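Rarkholm Fits Out Study Desks, Opens Booking

Rarkholm has finished fitting out the study desks on the upper floor of its Usilau building and opened them for booking on December 24, 2021. The work covered the desks, lighting, keyboards and small storage items. Walls were repainted white during the same period.

The desks were supplied by Balaskas, which also handled delivery and assembly. Each one is white and deliberately small. The order was changed in August, when the original plan for a wider desk was dropped to keep the walkway clear. The narrower desk leaves room for a full-size keyboard across the middle and a row of small items along the back, but little more. Bags go under the desk or on the hooks by the door.

Keyboards are wired, full-size models with a numeric keypad. Compact keyboards were tested for 3 weeks and turned down. Users entering figures asked for the keypad, and the space saved by the shorter boards was mostly taken up by loose paper. The keyboard is meant to stay centered on the desk, with a strip of clear surface kept in front of it for the wrists.

Items not used while typing go to the rear edge. The standard set is a notebook, a pen holder and a desk lamp. The lamp stands in a rear corner so that its base stays out of the way of the keyboard. Pen holders are kept narrow – a wider tray was tried and tended to fill up with clips and adapters.

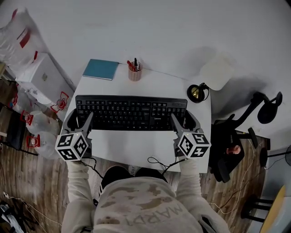 Sunee Kaewsai would have liked the lamp on an arm clamped to the desk, saying that a standing lamp takes up the one corner where a drink can be put down safely. She also asked for a second notebook size, as the present one is too large to lie open next to a full-size keyboard. Her other remarks were favorable, and she rated the typing height as correct without a footrest.

Rarkholm said the clamp option was looked at and set aside. The desktop edge is not rated for point loads, and a metal plate would be needed underneath to spread the pressure. The request for a smaller notebook has been passed on to purchasing and will be dealt with when current stock runs out.

Lighting was measured before and after the change. With ceiling lights only, the reading at keyboard level was 301 lux. The desk lamp is intended for reading and handwriting and is not needed for typing under normal conditions. Users are asked to point the head down and away from the wall, as a pale wall close behind the desk reflects light back toward the eyes. Lamps should be switched off at the base when leaving.

Bookings are made through Trerkix, the system already used for the meeting rooms. A desk can be held for up to 4 hours at a time, and a booking lapses if the user has not checked in within the first half hour. The system logged 1,796 desk requests over the trial period, most of them for morning slots. Afternoon slots can usually be had on the same day.

Cleaning is done in the evening. Desk surfaces are wiped with a damp cloth and mild soap. Solvent sprays are not to be used, as they dull the white finish and can lift the printing on the keys. Keyboards are turned over and brushed out once a week – users who find a sticking key should report it by desk number and leave the keycap in place.

Pens and markers are refilled on request. Personal items left on a desk overnight are moved to the shelf at the front counter and kept there for one month.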